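Open day at the Vurnis workshop: frequently asked questions

Updated in May. If your question isn't answered on this page, ask at the front counter when you arrive or use the contact form.

When is it on?

Doors open at 10 am and close at 3 pm. The last group goes through at 2:15 pm. You can leave whenever you like, but we can't let people back in past the counter once their group has finished.

Do I need to book?

Yes, if you want to see the two-arm demonstration. Each group is limited to 8 people, as the viewing area is narrow. The talk and the parts table in the Wihongi Room are open to anyone who walks in.

What does it cost?

Nothing. Parking in our own lot is also free, but there are only 33 spaces and staff use a number of them. There is street parking on both sides of Areck Road with a two-hour limit.

What will I see?

A visit has three stops. You start in the Wihongi Room with a short talk, move through to the demonstration area, and finish at the parts table, where you can handle grippers, motors and brackets that have been retired from service. The whole thing takes nearly 70 minutes, including questions.

What happens in the demonstration?

A pair of robot arms handles ordinary household and workshop objects on a tabletop inside a white-walled enclosure. The things on the table vary from group to group. We use a plastic basket, a toolbox, a tape measure and assorted small packets, and we add and remove items during the day. The person running the session will tell you what the task is before the arms start moving.

Typical tasks are moving a basket, taking a packet out and setting it down beside the basket, or putting small items away. These are simple jobs for a person. They are harder for a machine, and you should expect some misses. When a grasp fails, the operator either lets the arms try again or stops the run and resets the table.
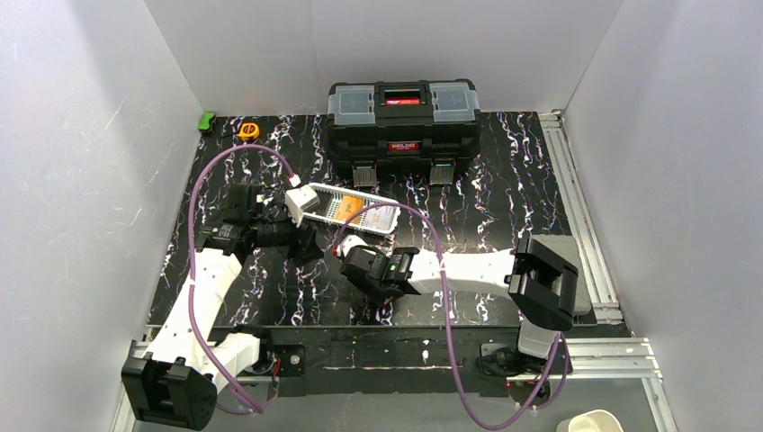
Each run lasts up to 5 minutes. There is time for several runs per group, and we normally take suggestions for the last one. Please keep suggestions to the objects already in the room. We don't put visitors' phones, keys or glasses on the table.

Are the arms being controlled by a person?

It depends on the run. In some runs an operator moves the arms directly, and in others the software does it. The operator will say which at the start of each run. Both kinds are shown to every group.

Why are there two arms?

A lot of everyday handling needs one hand to steady something while the other does the work. Taking a packet out of a light basket is a good case, since the basket tends to slide along with whatever is being pulled. With a second arm you can hold the basket still. Two arms also have to stay out of each other's way, and a fair amount of our work goes into that.

How fast do they move?

Slowly. Most visitors remark on it. We could run them faster, but at low speed it's easier to see where a grasp is going wrong, and knocked items don't travel as far.

Who gives the talk?

Decha Jitpraphai gives the talk and runs the morning demonstrations. Other members of the workshop team take over after lunch. The content is the same.

Is it suitable for children?

Children aged 8 and over tend to get the most out of it. Younger ones are welcome but may find the talk long. Anyone under 16 needs to be with an adult for the whole visit, including at the parts table, where there are small screws and a few sharp bracket edges.

Can school groups come?

Not on the open day, as the groups are too small to fit a class. We run separate school visits through the Cisent program during term. Teachers should write to us at least 5 weeks ahead with the year level and number of students.

Can I touch the robots?

Not the working pair. Please stay behind the yellow line on the floor while a run is under way and don't reach into the enclosure between runs. Everything on the parts table can be picked up.

Can I take photos or video?

Photos and video are fine in the demonstration area and at the parts table. Turn the flash off, please, because it can upset the cameras. We ask that you don't photograph the computer screens or the whiteboards in the corridor.

Is the building accessible?

The entrance, the Wihongi Room and the demonstration area are all on the ground floor with no steps. There is an accessible washroom next to the front counter. The viewing area has a rail at standing height, so let us know when you book if you'll be seated and we'll keep the low section at the left end clear for you. A hearing loop is fitted in the Wihongi Room only.

Is it noisy?

The arms are fairly quiet. The ventilation in the demonstration area is louder than they are, and objects do get dropped. Earplugs are available at the counter.

Is there food?

Tea, coffee and water are in the Wihongi Room. Food and drinks have to stay there. The nearest café is at the corner of Areck Road, a short walk from the entrance.

What if my booked group is full of people I don't know and I came with friends in another group?

Ask at the counter. We can usually swap people between groups if both are within half an hour of each other.

I can't make it. Will there be another one?

We plan to hold the next open day in spring. Join the Vurnis mailing list and you'll get the booking link when it's ready. If you've booked and need to cancel, please do it through the link in your confirmation email so the place goes to the next person on the wait list.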